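How I sort the bits-and-bobs drawer

My kitchen drawer got so bad last January that it wouldn't shut, so I finally had a go at it. This is the way I do it now, and it takes me one evening with the radio on.

Step 1. Tip it all out
Everything, even the dead batteries and the mystery keys. Put a towel down first or you'll be chasing screws across the floor (ask me how I know!).

Step 2. Give each sort of thing a colour
I use see-through coloured bins, so I can tell what's in them without lifting anything out. Yellow is for toys and balls, and my friend Linnea swears by labels as well - I never bother.

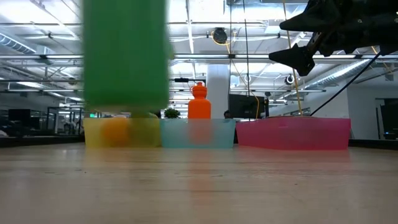

Step 3. Be mean with the leftovers
If I can't name it, it goes. I did keep 5 fuses, and a bag of 100 picture hooks that I'll probably never get through.

Step 4. Put back half
Only what you reach for every week goes in the drawer. The rest can live in the cupboard.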